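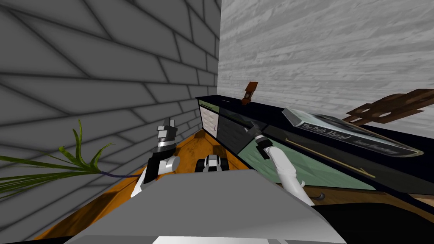 Volume 7, page 3

Members > Newsletter > Visits and Demonstrations

News Visits Training Library Contact

Search this newsletter Enter keyword Go

Open Day at the Nastcombe Simulation Laboratory

The Nastcombe laboratory of Brindum held its annual open day in August. More than 300 visitors attended, including students from the Stoica technical school and representatives of several local employers.

The main demonstration was given by Adelmo Marino, head of simulation, and concerned the practice of two-arm tasks in a rendered room before they are attempted on equipment. The room shown to visitors has a brick wall, a wooden tabletop and a long cabinet with a book lying on top. Both grippers are seen from above the body of the robot, and the operator works from this same view. Mr. Marino explained that the placing of furniture and small objects can be changed between trials, and that each task is set for 100 trials before its results are reviewed.

Visitors were invited to operate the arms themselves in sessions of seven minutes. Places were limited to 50 and were filled before noon. The laboratory regrets that it was unable to admit all who applied, and a second list has been opened for the spring.

In the afternoon, Virgil Grecu presented Hustatik, the software used at Nastcombe to build the rooms and record the trials. His talk dealt chiefly with reaching for handles and for objects close to a wall, where an arm has little space to turn. Questions from the floor concerned the cost of licenses, the training required of new operators and the difference between simulated and actual contact. Mr. Grecu stated that the last of these remains under study and that a report will be issued to members.

Copies of the talk may be requested from the laboratory office. Schools wishing to arrange a group visit should write to the same office, stating the number of students and the preferred month.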